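Getting Home Crowds Back: Matchday Survey and Ticket Page for a Small Soccer Club

Project report, Sports Management 2
Group: Ita Kinsella, Brendan Keane, İlker Aksoy
Supervisor: Nuala Scanlon
15/03/2021

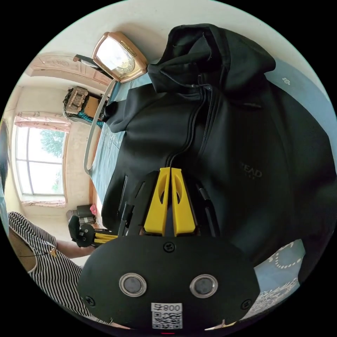 1. What we set out to do

Trotent is a semi-pro soccer club, two divisions below the pro leagues. Ground holds 3,000. Before the shutdown they got decent crowds for the Clavero game (local rivals) and poor ones for pretty much everything else. The club wanted to know why people who turn up for Clavero don't come back two weeks later for Murín. We wanted to know too, and it fit the module.

Original plan was to stand at the gates and ask people. No crowds this season so that was out. Switched to an online survey plus phone interviews. Lost most of October to rewriting the questions, which in hindsight we should of done in a week.

2. Survey

Sent through the club mailing list, 2,000 addresses. A lot of them are old. Some bounced, and the club doesn't track opens so we can't give a proper response rate. Brendan wanted to estimate one, the rest of us didn't, so it's left out.

Questions covered: how people hear about games, who they come with, how they travel, what they'd pay, what puts them off. Free text box at the end. The free text box was the most useful part by far and also the slowest to code. İlker did the coding alone, so there is no second coder check. Noted under limits.

3. Interviews

22 phone interviews, mostly with people who ticked the box saying they used to go and stopped. Kept them short. Ita did most of the evening ones. Notes only, no recordings - the consent form we had didn't cover recording and there wasn't time to get a new one approved.

4. What came back

Price hardly came up. We expected it to be the main thing and had written half a section on discounts already (deleted).

Kickoff times came up constantly. Several people didn't know when games were on. The fixture list on the club site was out of date for part of last season, and a midweek game got moved without the change going up. One interviewee drove to the ground for the Murín match and found the gates locked. He hasn't been to a home game since.

Parents talked about the far end of the ground. No cover, no bathroom on that side, and the food stand closes at half time. Kids get cold, family goes home. Older fans mostly talked about parking. People who only go to the Clavero game said they go because their friends go, and that was it really.

A few said the team wasn't good enough. Fewer than the club thought.

5. The ticket page

Second part of the project was a test page for buying tickets ahead of time. Built on Drorkex because the club already had an account. Next home game at the top, kickoff time in big type, then a button. Mairéad Mac Suibhne at the club tried it on her phone and got stuck at the seat step, as the ground has only one seated stand and the page still made you choose. We took that step out. She also asked for a reminder text the day before a game. Drorkex can do it but it costs extra, so it's switched off for now.

Not tested on real buyers. No games with fans to sell for.

6. Limits

- Mailing list leans toward people who already like the club
- one coder
- people were remembering games from over a year ago
- no gate numbers by match, only season totals, so we couldn't check what people told us against attendence

7. Recommendations

Fix the fixture list first and give one named person the job of updating it. Keep the food stand open until the final whistle. Open the covered stand to families at standing price for the first few games back, then look at the numbers. Record the gate for every match.

Parking we have no answer for. The lot belongs to the school next door and the club would have to ask them.

Survey questions and the code list are in Appendix A. Interview notes are with Nuala Scanlon and aren't attached.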